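Tuesday, March 2, 2021

# Review: Plundent 8, transcript indexing software for tribunals

Plundent 8 takes hearing transcripts, numbers each line and builds a searchable index of witnesses, exhibits and rulings. I tested it on the record of a closed licensing inquiry – 1116 pages, with 604 exhibits cited in the text.

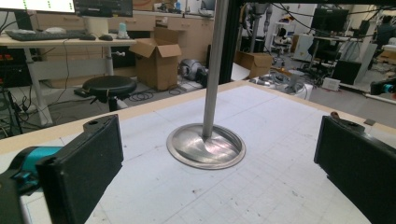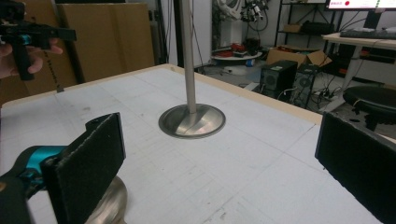
## Import and indexing

Transcripts load as PDF or plain text. Page and line numbers matched the official record in every file I checked. Speaker labels are less reliable. When counsel interrupts a witness, Plundent sometimes assigns the answer to counsel, and each case has to be fixed by hand.

Exhibit links work well if the hearing used one numbering style. Ours changed style in September, and the later exhibits had to be mapped with a separate rule.

## Search

Phrase search is fast. Proximity search accepts a range of up to eight words, too short for long cross-examination. Kuvemier, the package I used before, has no such limit but cannot search sealed and open sessions separately. Plundent can.

## Redaction

Redactions are burned into the exported file, and the text layer under them is removed. The audit log records the user and the time – it does not record the reason. Add that in the notes field.

## Rating

3 out of 5. Suitable for a single inquiry with clean transcripts. Wait for better speaker labels before using it on daily hearings.

Martim Figueiredo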